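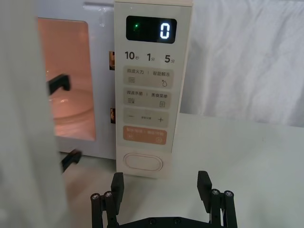

SKUMPORT SHARED WORKSHOPS
Minutes of the September members' meeting
Held in the upstairs room, Mac Suibhne Building, 6:30 p.m.

Chair: Malachy Cullinane
Present: 19 members, including bench holders from woodwork, print, textiles, ceramics and bike repair.
Apologies: received from two members in print and one in textiles.
Minutes taken by the office.

1. Minutes of the last meeting

The minutes of the June meeting were read and accepted with one correction. Under item 4, "kiln room door" should read "glaze room door." The kiln room door was replaced last year and does not need work.

2. Matters arising

Glaze room door. The new closer has been fitted. Ceramics members said the door now shuts by itself but is slow in the last few inches. The office will ask the fitter to adjust it on the next visit.

Bike racks. The two racks by the loading bay have been moved to the side wall as agreed. A delivery driver has complained that the turning space is still tight when the bay doors are both open. Members agreed to leave the racks where they are and keep the left bay door closed except for deliveries.

Lost property. The box in the hallway will be emptied at the end of the month. Members should check it before then. It contains a number of safety glasses, one good apron, and a set of keys on a green tag.

Window in textiles. Still waiting for the part. The office has called Wanus twice and was told the part is on back order. Textiles members asked that the window be taped shut before the cold weather, and this was agreed.

3. Lease

The chair reported on talks with the owners of the building. The present lease runs to the end of next year. The owners have offered a five-year renewal on the same floor area with a small rise in rent in the first year and a review in the third. They have also asked to take back the storage cage on the ground floor.

There was a long discussion about the cage. Woodwork uses it for sheet stock and said there is no other place on the ground floor where full sheets can be kept flat. Print uses the back third for paper. Both said they could manage with less space but could not manage with none. Bike repair said they would give up the corner by the compressor if it helped.

A member asked if the owners had said what they wanted the cage for. The chair said they had not.

A member from ceramics asked for the renewal to include a clause on the freight elevator, which was out of service for most of the spring. Clay had to be carried up by hand during that time. Several members supported this.

Agreed: the chair to write to the owners accepting the five-year term in principle, asking to keep at least half of the cage, and asking for a repair time on the elevator to be written into the lease. The draft lease is to be sent to all members before anything is signed.

4. Money

The office gave out a one-page sheet. The balance in the general account at the end of August was $2,428 after the insurance was paid. Bench fees are up to date except for two members, who have both arranged to pay in October. The open day in July brought in more than $500 from sales and the raffle, which was better than the year before.

The largest cost over the summer was the dust extraction service. The bill was higher than the quote by $70 because of an extra filter. The member who was present for the service confirmed that the filter was shown to her and needed replacing.

Print asked if the open day money could go toward a new screen washing sink. The chair said it had been promised to the general account but that members could vote to change this. After some discussion it was decided to get prices for the sink first and come back to it at the next meeting.

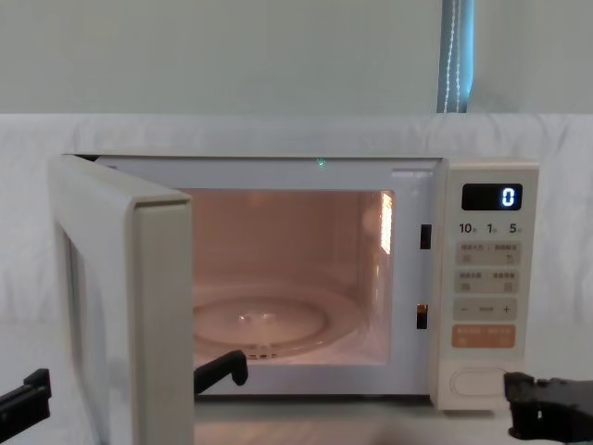 A member asked that the money sheet be emailed before meetings in future so that people have time to read it. Agreed.

5. Booking system

Dillix has been in use for bench and machine bookings since May. The office asked for comments.

Textiles said it works well for them and they would not want to go back to the paper book. Woodwork said the table saw is being booked for whole days by people who use it for an hour. Print said the reminders arrive too late to be of use, often after the booking has started. A ceramics member said she does not have a smartphone and has been calling the office to book, and wanted to know if that was all right. The office said it was.

Points agreed:

Table saw and planer bookings to be limited to three hours at a time. A second booking on the same day is allowed if the machine is free that morning.

Reminders to be set to the evening before. The office will look at the settings and write to Dillix if it cannot be changed on our side.

Phone bookings to continue. Calls before noon, please.

Kiln bookings to stay on the sheet on the kiln room door, as the firing schedule changes too often for the online calendar.

A member suggested charging for missed bookings. There was no support for this at present. It can be raised again if the problem gets worse.

6. Safety

The yearly check of fire extinguishers has been done. One in the print area was out of date and has been swapped. The exit sign over the back stairs flickers and the owners have been told.

The first aid boxes were found to be low on bandages, and the eyewash bottle in woodwork was missing. A new bottle has been bought. Please tell the office when something is used from the boxes. There is no need to fill in a form for a bandage, but a cut that needs stitches or a visit to a doctor must be written in the accident book on the same day.

Members were reminded that solvent rags go in the metal bin with the lid and not in the general trash. Rags were found in the general trash twice in August. The metal bin will be moved closer to the print washout area.

Ear protection. Woodwork asked that anyone walking through while machines are running wear ear protection, including people on their way to the restroom. A hook with spare ear defenders will be put up on the hallway side of the door.

7. Kitchen and microwave

The labels on the microwave are in Chinese and some members have asked for an English version. A member from textiles who reads Chinese has offered to write out the button names. The office will print and laminate the sheet for the kitchen wall.
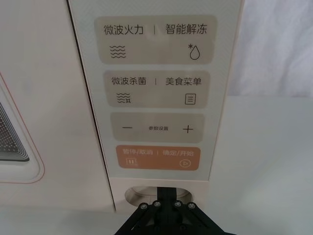

Microwave controls. The two labels on the top button read "microwave power" (left) and "smart defrost" (right).

Please cover food when heating it and wipe up spills right away. The fridge is to be cleared on the last working day of each month, and anything without a name on it will be thrown out. Members asked if the office could buy dish soap in the larger size. Agreed.

The request for a second kettle was turned down, as the kitchen circuit already trips when the kettle and the toaster are on together.

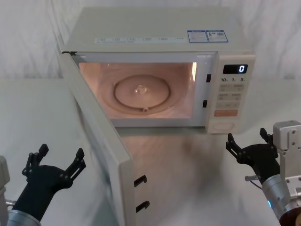 The microwave with the door open. The latch hooks are on the inner edge of the door.

8. Evening classes

The fall program starts in October. Beginners' bookbinding and basic bike maintenance are both full, with a waiting list for bookbinding. Intro to screen printing has four places left. The spoon carving class will not run this fall, as the tutor has moved away. Woodwork will see if one of its members would like to teach it in the spring.

Class nights mean the front door is left unlocked until 7 p.m. Bench holders in the building at that time should close their area doors. The tutor is to lock the front door once the class has started and put the phone number for latecomers in the window.

Ceramics asked that class members not park in the loading bay. A line will be added to the booking confirmation.

9. Any other business

Heating. The heat will be turned on when the owners start the boiler, normally in the second half of October. Personal fan heaters are not allowed in the workshop areas.

Scrap wood. The scrap pile by the side door is free to take until the end of the month. What is left goes to the dump.

Noise. The neighbor at the back has asked that the bay doors be kept closed after 8 p.m. This is already in the house rules. A notice will be put on the doors.

New members. Two people have applied for benches, one in textiles and one in woodwork. Both have visited. Textiles has space and will offer a bench from October. Woodwork has no space and will keep the name on its list.

Keys. A member reported that the side door key sticks. The lock will be oiled before a new one is considered.

10. Actions

Chair: write to the owners about the lease, cage and elevator.
Office: call Wanus again about the textiles window; tape the window.
Office: change booking limits and reminder times.
Office: print the kitchen label sheet; buy dish soap.
Print: get prices for the sink; move the metal bin.
Woodwork: put up the hook for ear defenders; find a tutor for spoon carving.

11. Next meeting

November, 6:30 p.m., same room. Items for the agenda should reach the office one week before.

The meeting closed at 8:15 p.m.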